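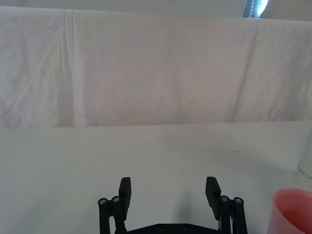 Reusable bottle and tableware check, Oltach site, Hamel room
August 2024. Replaces the October sheet, which passed everything and which I don't trust. The rule says "clean, flat, uncluttered surface," and people tick that one without bending down. The white tabletop gets a pass from me, with a comment: there is a tiny dark speck toward the left and a grayish smudge toward the right. Wipe both and look again. The sheet behind it is wrinkled, but wrinkles are not a hazard.

1. Surface level and clear – PASS, see above.
2. Sheet hem clear of the work area – PASS. It stops about where the table starts. I'd still want it clipped.

3. Bottle exterior – COMMENT 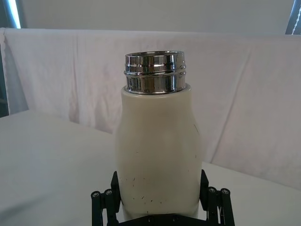 Item 3: cream-white bottle, cap off, specks on lower body, scratch on shoulder.

The supplier list from Velimham calls the finish "100 percent mark resistant." I have my doubts. The specks may wipe off and I have no idea what they are. The scratch is thin and I would not reject a bottle over it, but write it down so it isn't news next time.

4. Neck and threads – COMMENT. Shiny metal hides a lot. Run a dry cloth around the grooves before signing. A look from arm's length does not count.
5. Cap present and seal seated – OPEN. No cap on the bottle when checked. Find it, inspect the seal, then close this line.

6. Spacing between items – PASS, just
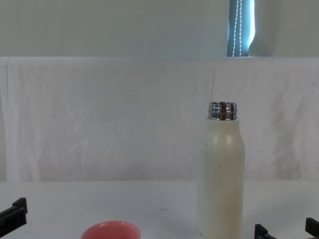 Item 6: open bottle on tabletop, coral-pink bowl to the left and nearer the front.

Form 52 wants 7 inches between a tall item and its neighbor. I can't find where that number came from.

7. Bowl rim free of chips – OPEN. Run a finger around all of it.
8. Inside of bowl and bottle – OPEN. Needs a flashlight.

Recheck in 2 weeks. Send the signed copy to Clornport and keep one here – they have lost ours before.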